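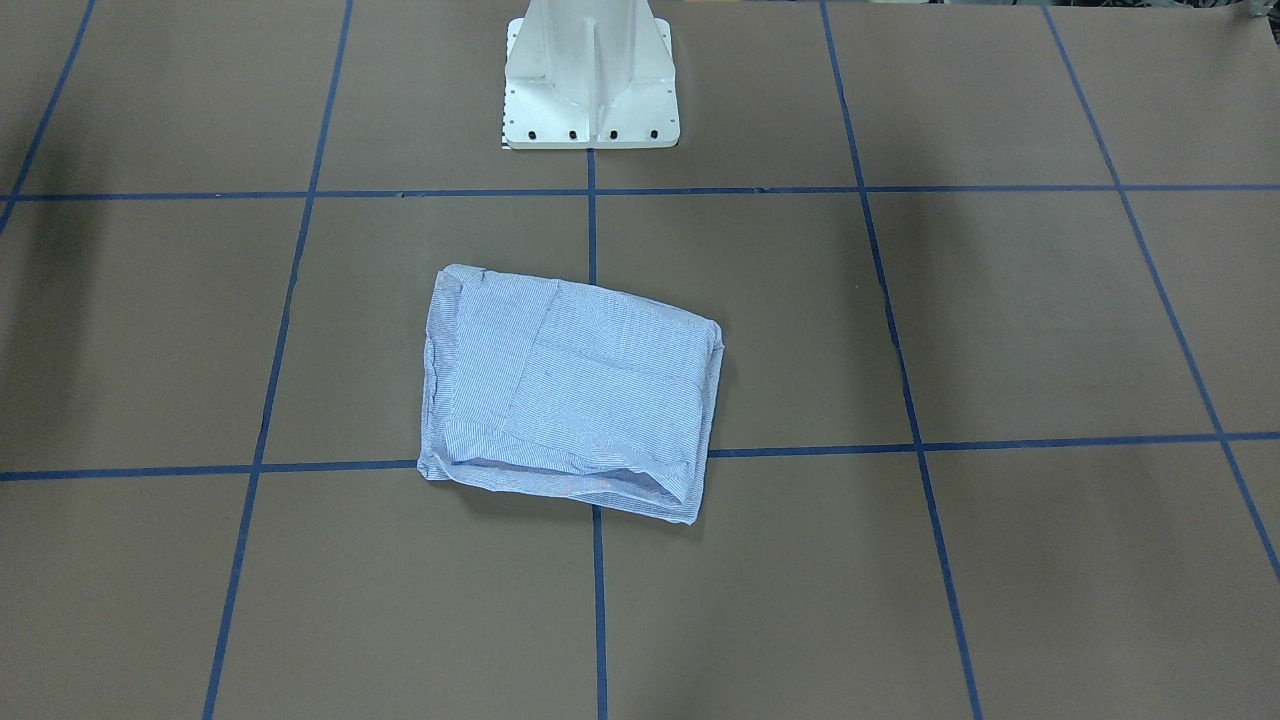 파란 테이프로 칸을 나눈 작업대와 그 위의 하늘색 셔츠. 뒤쪽의 흰 받침대가 로봇 팔의 발입니다.

셔츠 개는 로봇이 회사에 들어오면 사람은 뭘 할까?

어른들에게 "로봇이 일을 대신하면 사람은 뭐 해요?"라고 물으면 대개 두 가지 대답이 돌아옵니다. "다 놀게 되지!" 아니면 "다 큰일 나지!" 둘 다 목소리는 큰데, 로봇하고 같이 일해 본 사람의 대답은 아닐 때가 많아요. 그래서 옷을 빨고 개서 돌려보내는 회사 메르키아에 물어보기로 했습니다. 룰라우라는 동네에 있고, 하루에 셔츠를 400장쯤 갭니다. 여러분 집 빨래 바구니가 갑자기 귀여워 보이지요?

셔츠 개기가 왜 어려울까

로봇은 상자를 좋아합니다. 상자는 어제도 네모, 오늘도 네모니까요. 셔츠는 그렇지 않아요. 집을 때마다 모양이 달라지고, 소매는 꼭 엉뚱한 데 가 있고, 잘 펴 놓은 줄 알았는데 한쪽이 말려 있습니다. 사람 손은 천이 미끄러지면 저절로 힘을 바꿉니다. 여러분도 하는 일이에요. 엄마가 개라고 할 때는 갑자기 못 하게 되지만요.

로봇에게는 이걸 하나씩 가르쳐야 합니다. 어디를 잡을지, 얼마나 들지, 언제 놓을지. 메르키아에서 이 일을 맡은 두샨 루스나크 씨는 연습 횟수를 공책에 적어 두는데, 지금까지 1,894번이라고 해요. 그중 몇 번이 예쁘게 개졌느냐고 물었더니 공책을 덮으셨습니다.
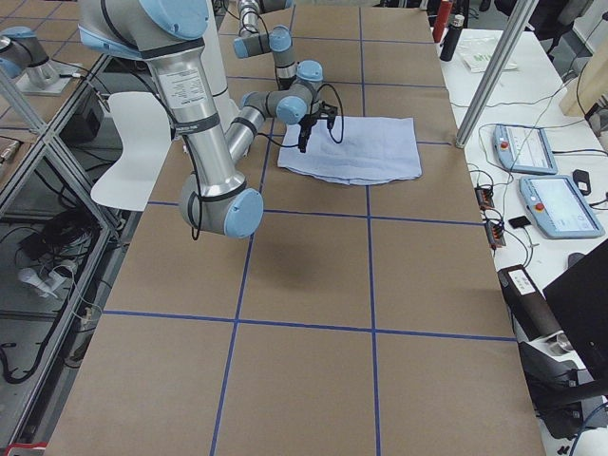

로봇 팔에는 사람처럼 굽혀지는 마디가 있습니다. 팔꿈치도 있고 손목도 있어요. 손가락은 두 개짜리가 흔한데, 집게를 떠올리면 됩니다. 손가락 두 개로 셔츠를 개 보세요. 양손 다 써도 좋습니다. 5분 뒤에는 로봇에게 조금 너그러워질 거예요.

로봇을 움직이거나 가르칠 때 쓰는 조작기도 있습니다. 화면이 달려 있고 빨간 단추가 하나 붙어 있지요. 이 빨간 단추는 비상 정지 단추입니다. 누르면 로봇이 멈춰요. 심심해서 누르는 단추는 아닙니다.

그럼 원래 개던 사람들은?

라도슬라바 본드라체크 씨는 여기서 35년 동안 옷을 갰습니다. 로봇이 온다는 말을 듣고 처음에는 기분이 나빴대요. "내가 눈 감고도 하는 일을 저 쇳덩이한테 배우라고 시키더라고요." 지금은 로봇이 갠 옷을 살펴보고 어디가 잘못됐는지 알려 줍니다. 단추가 덜 잠긴 옷, 얼룩이 남은 옷을 골라내는 일도 합니다. 손목은 덜 아픈데, 예전처럼 옆 사람과 수다 떨며 개던 시간이 줄어서 그건 아쉽다고 해요.

달라진 일이 모두 반가운 건 아닙니다. 같이 개던 사람 중 4명은 포장하는 곳으로 자리를 옮겼어요. 한 명은 새 일이 더 좋다고 하고, 나머지는 아직 생각 중입니다. 새 기계를 다루는 법도 배워야 하는데, 설명서가 어찌나 두꺼운지 셔츠를 눌러 다리는 데 써도 될 정도랍니다.

그래서 자동화를 할 때는 물어볼 것이 많습니다. 어떤 일을 기계에 맡길까? 그 일을 하던 사람은 무엇을 새로 배울까? 배우는 시간에도 월급을 줄까? 로봇은 이런 질문에 대답하지 못해요. 회사와 일하는 사람들이 마주 앉아서 정해야 합니다.

집에서 해 보기

셔츠 한 장을 개는 순서를 종이에 적어 보세요. 그다음 친구에게 적힌 대로만 하라고 하세요. "소매를 접는다"라고만 쓰면 친구는 어느 쪽 소매인지, 어디까지 접는지 모릅니다. 친구가 이상하게 개도 화내지 말고 종이를 고치세요. 두샨 씨는 매일 그렇게 합니다.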